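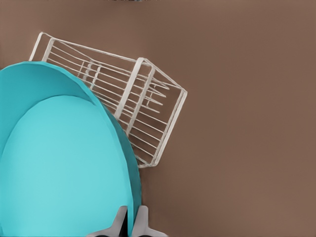

Glykeria Triantafyllou asks whether the arm has to be ordered before any of the planning can be done, as the supplier told her it did. It doesn't. Everything in this section can be finished with the Tilix planner alone, and no purchase order should go out until step 12 has been signed.

## 4. Planning and budgeting for a plate-loading cell

This section covers the choice of gripper, rack, bench and spares for a single-arm cell that puts plates into a drying rack. Installation is in section 5. Prices are those used for the Clulthorpe kitchen and were last checked on 6/29/22. Get your own quotes before you fill in the budget sheet.

### 4.1 Before you start

You will need:

- a computer with Tilix installed and the kitchen pack loaded
- one plate of each type in daily use, to measure
- the rack you mean to use, or the maker's drawing of it
- a floor plan showing the sink, the sockets and the doors
- the blank budget sheet from the back of this guide

**Note:** The wire rack supplied with the kitchen pack is a model only. If your own rack has different gaps between the dividers, edit the model before you run anything. A grip that clears the wires in one rack may foul them in another.

### 4.2 Work out what the arm has to do

1. Write down each type of plate, with its width, thickness and weight. Leave out bowls and cups at this stage.
2. Open the rack task in Tilix and enter the plate sizes under *Items*.
3. Set the pick-up point. The planner starts with a grip on the rim, one finger on each face, as with the turquoise plate.
4. Run the task and watch it at half speed. Look at the space between the plate and the rack while the plate is tilted. With a large plate this is where most of the room goes.
5. Note the longest reach and the heaviest load from the results page. Both figures go on the budget sheet, because the arm is priced on them.
6. Repeat steps 3 to 5 with the pick-up point moved a quarter of the way round the rim.

**Caution:** Do not choose an arm on its stated payload alone. The payload includes the gripper, the mounting plate and any cable clips fitted beyond the wrist. A plate held by its edge also puts a turning load on the wrist, and this has its own limit in the arm's data sheet.

### 4.3 Choose the gripper

7. Compare the opening width of the gripper with your thickest plate. Allow for the finger pads, which take up part of the opening.
8. Check the shape of the fingers. Wide fingers hold a rim more steadily but need more room between the dividers. If the fingers touch the wires in Tilix, try the narrow set before looking at a different gripper.

At Clulthorpe the choice came down to the Fanis two-finger gripper at £786 and a suction tool that was cheaper to buy. The suction tool needed an air supply, and the quote for the pipework took it well past the Fanis. Ask for the cost of everything the tool needs to run, including fitting.

**Note:** Finger pads are a wearing part. Some suppliers list them under accessories and some under service. Find the price of a full set and put it in the running costs, not the purchase price.

### 4.4 Plan the bench

9. Draw the bench to scale in Tilix. A plain, flat top is enough. Place the rack where you want it and leave the rest clear for the arm to swing over.
10. Turn the rack in steps and run the task each time. A rack set at an angle to the arm sometimes shortens the reach enough to allow the smaller model. On the Tomoana range the next size up also needs a heavier base, so check this before settling on a layout.

The Clulthorpe bench cost £546 with levelling feet and a fixing plate. An existing worktop may do, but it must not move when the arm stops suddenly. Worktops on castors are not suitable, even with the brakes on.

**Caution:** The planner does not know about wet floors, hot pipes or people walking past. Guarding and emergency stops are covered by your risk assessment. Leave a line for them on the budget sheet from the start – they are expensive to add later.

### 4.5 Fill in the budget sheet

11. Enter each item on its own line. Don't group small parts together as sundries.

| Item | Clulthorpe price | Your quote |
|---|---|---|
| Gripper (Fanis, two-finger) | £786 | |
| Bench, feet and fixing plate | £546 | |
| Arm | Quoted separately | |
| Guarding and stops | From risk assessment | |
| Spare finger pads | In running costs | |
| Plates for testing | Taken from stock | |
| Fitting and training | Quoted separately | |

Where your finance rules set a limit above which a second quote is needed, apply it to the whole cell. Clulthorpe's limit was £2,000. The gripper and bench fell below it when looked at separately, and the order was sent back in May when the arm was added.

12. Have the sheet signed by the budget holder and by the person who will look after the cell. Keep the Tilix results with it.

### 4.6 Lead times

Ask each supplier for a delivery date in writing. For Clulthorpe the gripper took 6 weeks and the bench was ready well before it. Trevor Cropper adds that the warranty on some arms runs from delivery, so an arm kept boxed while you wait for its gripper is using up cover. Where you can, order the slowest item first.

**Note:** A good run in Tilix shows that the reach and clearances can work. It does not show how well the pads hold a wet rim. Keep enough money back for a second set of pads in a softer grade, and test both grades with your own plates as described in section 5.3.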